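Can a machine fold the laundry yet, for real, at a price a small business would pay?

I help run the linens for a guesthouse with 10 rooms. Sheets, pillowcases, napkins for breakfast, and a mountain of white towels. Folding is the part that eats the day. Washing and drying are already done by machines, obviously, and I'd love to hand off the last step too.

A salesman for something called the Lomex has been calling me. He says it folds "most household textiles" and he sent a video that is very smooth and very short. I've been burned before (a self-emptying vacuum that mostly emptied itself onto the carpet), so before I let him in the door I'd like to hear from people who have stood next to one of these things. Does it need a person feeding it? What does it do with a fitted sheet? Is any of this ready or should I stop taking his calls?

Posted by linen_closet_blues

pressroom62

Stop taking his calls.

Longer version. I worked in a commercial laundry for years and we had folding machines the whole time, so folding by machine is old news. Those are big flatwork folders. Somebody stands at the front, finds two corners, spreads the sheet and feeds it in straight. The machine does the easy half. What the new outfits are selling is the hard half, which is taking a heap of cloth and finding the corners, and I have yet to see one do it at a speed I'd pay a person for.

Cloth is the worst thing you could ask a robot to handle. A box is the same box every time. A pillowcase that landed in a lump is a different shape each time it lands, and white on white there is very little to tell a crease from a hem, or one layer from the layer under it.

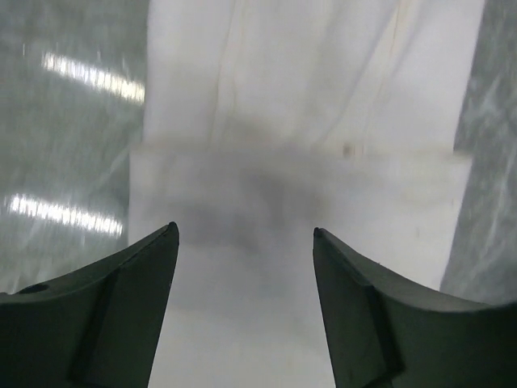 Fine, but you're both talking about picking out of a pile, and a guesthouse doesn't have to work that way, writes Skuvdale. If the cloth is already laid flat on a table, a pair of fingers only has to catch one edge and bring it over. I went to a trade show in November and watched a Natuveck unit fold hand towels from flat. It got through them. I'd say it was slow, and a fellow from the company stood there the whole time smoothing the towels out before each go, and twice he reached in to help. So you still have your person. But it did fold them, and last time I looked at one of these, a few years back, it couldn't do that much. I wouldn't write it off forever.

The thing I'd push the salesman on is what happens when it grabs two layers and wants one. A person feels that in their fingertips right away. Some of these machines go by camera alone and will happily carry on with both layers and hand you something that looks like a dropped omelet. Ask him to show you a stack of napkins with no cuts in the video. Ask for damp ones too, because his will be bone dry and ironed.

pressroom62 again

I'll give you flat hand towels. But if I have to lay it flat myself I've done most of the job, and the fold takes me 2 seconds after that. I don't see what I bought. Also who sorts out the one with the stain? I pull those as I fold without thinking about it. With a machine somebody has to go back through the finished stack and open it all up again.

Fitted sheets: no. I've never seen one do a fitted sheet, and I barely do a fitted sheet.

Arumugam

My sister has a folding robot and loves it, it does T-shirts. I think it was on sale. You have to clip each shirt on yourself and it doesn't do anything big or anything for kids. Not sure of the brand, sorry. Maybe call the company?

linen_closet_blues

Thanks all. I asked him about the two layers and he said he'd "circle back with engineering." I also asked for the price in writing and got 1592 a month, on a lease, with the setup fee to be discussed. For that I can pay the kid next door to come in after school and he can do fitted sheets, sort of. I'm going to leave it for now. If anyone sees one work through a whole basket by itself, wet washcloths and all, please come back and post it.

Related posts
Best way to fold a fitted sheet alone
Are robot mops worth it on tile?
Why do my white towels turn gray
Window cleaning robot fell off, who pays?
Used flatwork ironer, what to check before buying
Dryer leaves sheets in a ball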